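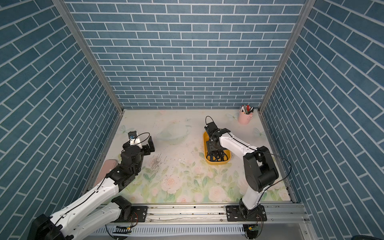

Page 4 of 7

Search this forum Search Advanced search

Sharpening fabric shears at home or sending them out

hemline_dot
23 June 2025
Picking this up from the last page. I have two pairs of Delorme shears that chew on lining fabric near the tips. The sharpening service in Landen wants $7 a pair plus postage. My husband says he can do them on his kitchen stone. Is that a bad idea? I mostly cut cotton and some rayon.

tbarrow
Send them out. A kitchen stone is made for a knife bevel, and shears have a much steeper one. I did mine on a 300 grit stone and they never cut silk again. Paper scissors you can practice on all you like.

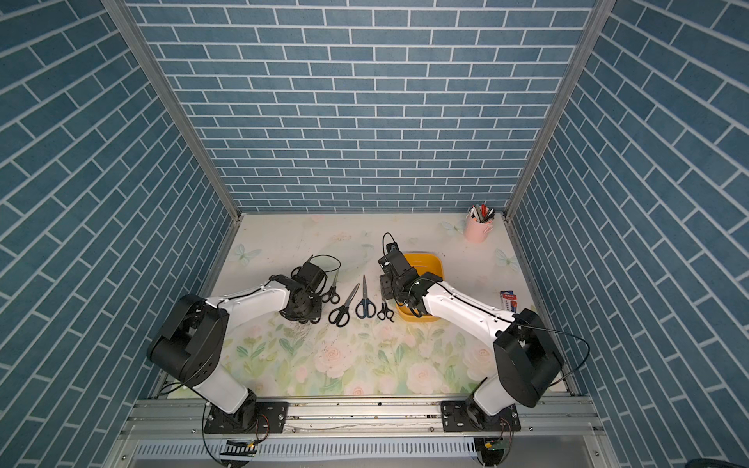
Re: Sharpening fabric shears at home or sending them out

oldselvage
I disagree with tbarrow. Home sharpening is fine if you follow the bevel that is already there and leave the inside face alone. The inside is ground slightly hollow, and once you flatten that you have trouble. Mark the bevel with a felt pen, take three or four light strokes, and look at where the ink came off.

Check the pivot screw first, too. Half the "dull" shears I get handed are only loose.

tbarrow
You have done it for years – she has not. Seven dollars is cheap next to a new pair.

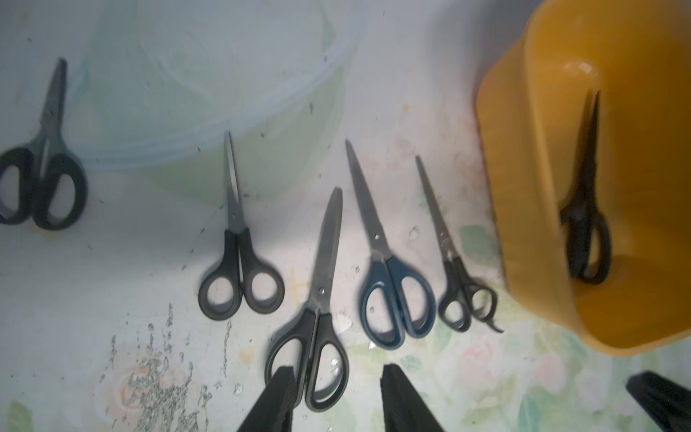

Re: Re: Sharpening fabric shears at home or sending them out

quiltsby_jo
Does anyone know if Lucienne Leblanc still does sharpening in Arnus? She did my mother's Toltudano pair in October and they came back cutting right to the point. She would not take pinking shears.

hemline_dot
I tightened the screws tonight. One pair is fine now. The other still folds the lining at the tip, so that one is going to Landen.

oldselvage
Good. Wipe the blades before you mail them and put a cork on the points. I still say you could have done it yourself.
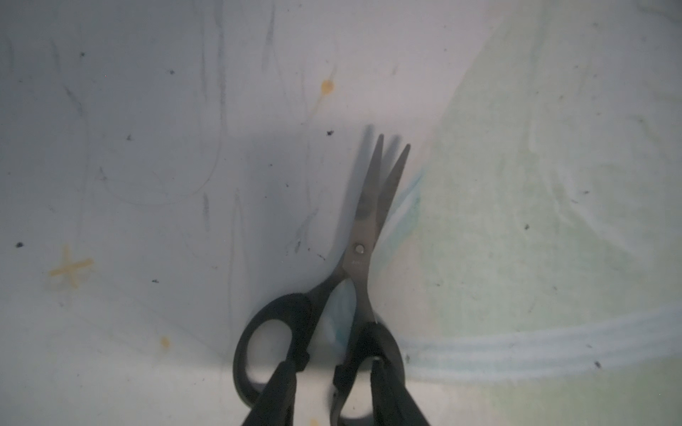

Black handles, blades slightly open

quiltsby_jo
Would a drop of machine oil at the pivot do any harm? I have always been afraid of staining the fabric.

oldselvage
One drop, then open and close them a few times and cut a scrap before anything good.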